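# A carteira como prova de fogo

Shuk-fan Cheung tem duas opiniões sobre garras robóticas, e a primeira é que quase todas são boas a pegar em cubos. "Toda a gente tem um vídeo do cubo", diz ela, sem levantar os olhos do café. "Eu também tenho. Está muito bem iluminado."

Desde novembro compara dedos para um par de braços: os Dillport, mais largos, e os Lulleck, mais curtos e, segundo ela, "com a personalidade de um alicate". O objeto de eleição é uma carteira com mola. Mole, dobrável, com uma aba que vai para onde lhe apetece. 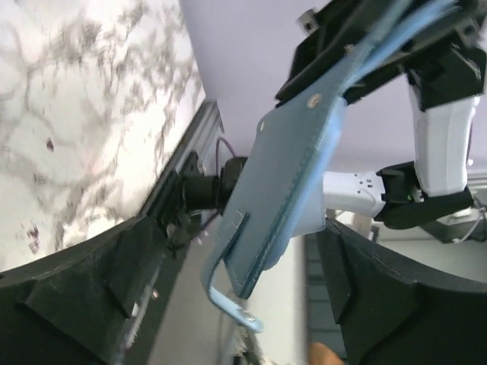 A ideia nasceu de uma irritação. O fornecedor garantia que os dedos aguentavam "materiais flexíveis", e Cheung quis saber quais. Responderam-lhe com uma folha de cálculo. "Tinha 300 linhas e nem uma carteira. Havia esponjas - muitas esponjas."

Pergunto-lhe o que distingue uma boa garra de uma má. Suspira, como quem já respondeu a isto em reuniões.

"A força é o menos. Quero saber o que a garra faz quando o objeto muda de forma a meio do gesto. Apertas de um lado e abre do outro. Os papéis lá dentro têm planos próprios. Os Dillport espalham melhor a pressão, mas tapam metade do que a câmara do punho podia ver. Com os Lulleck vejo tudo, incluindo o erro."

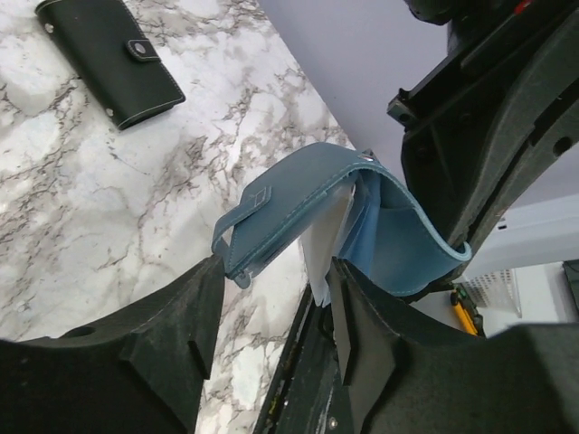

## Duas câmaras, duas versões dos factos

A segunda opinião de Cheung é sobre câmaras. Cada punho leva a sua, e há outra, fixa, que apanha a bancada toda. Durante semanas, a equipa discutiu se a fixa servia para alguma coisa.

"O Huang dizia que era decoração", conta. "Depois passou uma segunda-feira inteira a tentar perceber, só pelos punhos, porque é que os braços se estorvavam. De perto, cada garra parecia inocente."

A vista geral ficou. Mostra os dois braços a convergir para o mesmo tabuleiro azul, e é nela que Cheung procura primeiro quando uma sessão corre mal.

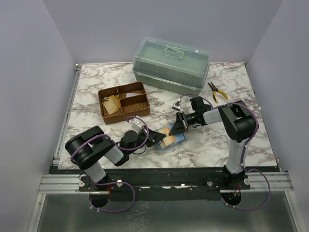 *Os dois braços sobre o tabuleiro azul-claro, com o cesto de vime de três divisões à esquerda.*

Do controlador Anholm fala com a ternura reservada aos eletrodomésticos antigos. É lento a arrancar, tem um menu que ela classifica de "filosófico" e, no entanto, não pensa trocá-lo. "Já lhe conheço as manias. Um novo teria outras, e eu teria de as aprender."

E quanto ao porta-cartões? Cheung defende que é mais traiçoeiro do que a carteira. Aberto, fica quase rente à bancada, e o dedo tem de decidir se quer prender a beira ou empurrar a peça toda. Na folha de notas, essa categoria chama-se "indecisos".
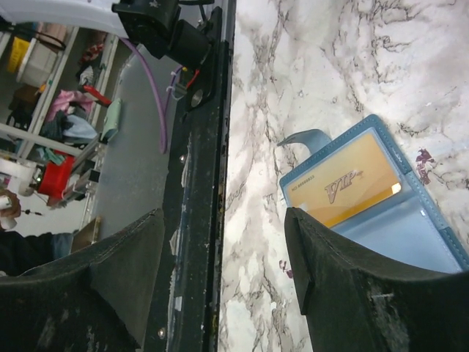

Insisto: afinal, qual dos dedos ganha? Ela faz uma pausa longa o bastante para eu acabar o meu café.

"Para objetos moles, os Dillport. Para eu perceber o que se passou, os Lulleck. Se me obrigarem a escolher, escolho os Dillport e queixo-me da vista."

O relatório está quase pronto, garante, faltando-lhe apenas as conclusões e o título. Entretanto, alguém na empresa já perguntou se não havia um vídeo com um cubo. Ela mandou-lhe o seu.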